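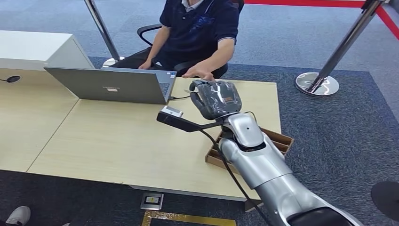 Danish Kazmi lost the fight in Vorkow on a split decision, and by the time he got back to the hotel his manager had already written the post.

"Read it," said Anum Tanoli. She held out her phone. "You thank the fans, you thank Dimitriou for a great fight, you say you'll be back."

Danish had an ice pack over his left eye, so he read it with the other one. It had three flags in it and a praying-hands emoji.

"I don't talk like this," he said.

"You have forty thousand people waiting to hear from you. What do you want to say?"

He thought about it. He had been fighting for 12 years. He was 36, and the man who beat him was ten years younger and had apologized in the hallway for the elbow.

"Say I got tired in the third," he said.

"I can't say that. Fludanum is renewing in April."

"Then don't say anything."

Anum sat down on the other bed and took off her shoes. Down the hall Babar Pirzada, who had worked his corner since the start, was arguing with someone about ice. The machine on their floor was broken and the front desk wanted him to use the one by the pool.

Her phone buzzed. Ryan Hebden from the podcast had put up a clip of the last round, with the sound of Babar shouting at Danish to move his feet. It had 13 comments, then 40.

"What are they saying?" Danish asked.

"That you should retire. One says you were robbed."

"Who says I was robbed?"

She looked. "Your sister."

Kulsoom had never watched a whole fight in her life. He took the phone and typed under her comment with his thumb, slowly, because two of his fingers were taped together. Then he gave it back.

Anum read it. It said, Thanks. I got tired in the third.

She put the phone face down on the blanket and went to help Babar with the ice.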